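Recording Music on Your Phone at Home: The Tips I Keep Coming Back To

May 2, 2019

I have been recording songs on my phone for a few years now, mostly guitar and vocals, mostly late in the evening when the dishes are done. I don't have a studio. I have a small apartment, a closet full of coats and a kitchen with way too much echo in it. People keep asking me which app they should get, and I always end up talking about the room and the phone instead, so I finally wrote it all down!

Turn on airplane mode first

I know, I know, everybody says this one. I still forget it! Last October I had the best take of the whole night going and a text came through right in the second chorus. The buzz went straight into the microphone because the phone was lying flat on the table. Airplane mode, then do not disturb on top of it, then hit record.

Get the phone off the table

A table is basically a drum. Every foot tap and every elbow goes up the legs and into the phone. Fold a dish towel in four and lay the phone on that, or stand it in a coffee mug with a sock stuffed in the bottom. I used a mug for a whole year before I bought a little stand from Stendell, and the mug sounded just as good (the stand looks nicer, I'll give it that).

Find out where your microphone is

On most phones the main one is on the bottom edge, next to the charging port. Point that end at whatever you're recording. If your case covers the hole even a little, take the case off. For guitar I aim at the spot where the neck meets the body, a forearm's length away. Right in front of the sound hole it gets boomy and there's no fixing that later.

Use the closet

Coats, sweaters and blankets soak up echo better than the foam squares I paid good money for. I open the closet door, face the clothes and sing into them with the phone on a shelf at chin height. My neighbors are used to it. If you don't have a closet, hang a comforter over a door and stand close to it.

Stop the kitchen noises

If the kitchen is your only quiet corner, listen to it for a minute before you start. Mine has a fridge that hums, a clock that ticks and a faucet with its own ideas about rhythm. Put the clock in another room. Wrap a rubber band and a rag around the faucet so the drip runs down the cloth silently. Leave the fridge plugged in and just wait for the motor to cycle off, you usually get enough quiet for a song or two. Hard counters bounce sound all over the place too, so I throw a bath towel across mine. 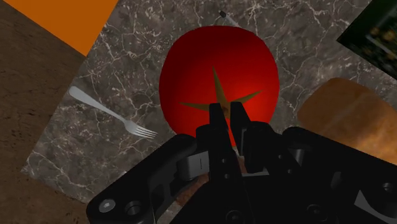

Pick one app and learn it

I tried Turkport first, then Dunari, and I stuck with Dunari for the simple reason that I could find the trim button. Whatever you choose, look for three things: it should save WAV files, it should let you record a second track while you listen to the first, and it should show you a level meter. Ionescu has a nice built-in tuner but it only saved compressed files when I tried it, so I use it for tuning and nothing else.

Keep the meter out of the red

Sing the loudest line of your song as a test. If the meter hits the top, back away from the phone or turn the input down. Quiet recordings can be raised afterward, but a crackly one stays crackly forever.

Clap before you play

One loud clap at the start of each track gives you a tall spike on the screen. When you're lining up your guitar and your harmony, you match the spikes and you're done. Such a time saver!

Wear headphones for the second track

Wired ones. Wireless headphones lag just enough to put your harmony behind the beat, and you'll think it's your singing (I did, for weeks).

Name your files the same night

I once had 71 recordings called New Recording and a number. Now I put the song name, the key and the tempo in the title, like "Porch 67 bpm G". I keep a notebook by the couch with the same titles and a line on which take I liked.

Clear out the bad takes

WAV files are big. I found 200 of them on my phone when it refused to take a picture of my niece's birthday cake. These days I copy the keepers to my laptop and delete everything else before bed, and I charge the phone while I'm at it so it's ready for the next evening.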